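Utinwood early access, is anyone else putting up with the load times?
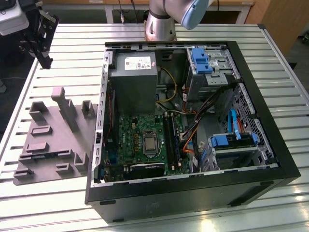

Desktop tower, side panel off

mila_evangelista
Hi all! Long-time reader, not much of a poster. I've been playing Utinwood since it opened up in May and I adore it, I really do, the fishing village alone has eaten more of my evenings than I'd like to admit. But once my save got past the second winter, the loading screens between the valley and the town started dragging so badly that I get up and put the kettle on. My save folder has 1,255 files in it. Is that normal? Should I start over? I'd hate to lose my orchard.

Lockwood_Tracey
Welcome, Mila! Please don't start over. The game writes a new file every time you sleep and never cleans up after itself, so everybody's folder ends up like that. Copy the whole thing somewhere safe, then go into Options and turn off daily backups. Mine went from long enough to be annoying to a few seconds (and I have a lot of sheep).

c_tamuno
I'm going to disagree with Tracey a little, with love. I turned backups off and then lost the entire harvest festival to a crash, and I'm still sore over it. I'd keep them on and set the limit to 13, which gives you almost two weeks of in-game days to fall back on. The town loads slowly because every villager's schedule gets worked out at the door. Skurkix said as much in their patch notes and they're working on it.

Lockwood_Tracey
I did say to copy the folder first! But okay, 13 is a nice middle ground and I'd forgotten the limit could be changed at all.

emi_olvera
Can I be the grump? I paid for this game and I shouldn't have to go digging in folders. Akora had a village twice that size and it loaded fine on my old machine.

gemmalamb
Emi, I loved Akora too, but it was finished when we bought it, and the villagers mostly stood by their doors all day. I'd take the wait for the sake of the baker wandering off to the lake in the rain. I'm on day 361 and she still surprises me.

emi_olvera
Fair about the baker. Still grumpy.

mila_evangelista
You're all so kind, thank you! I set the limit to 13 and moved the old files onto a USB stick, and the town is much quicker now. The valley is still slow coming back from the mine, though. Does anybody have that one?

c_tamuno
Do you have the 2 wells built? Try it with the pumps off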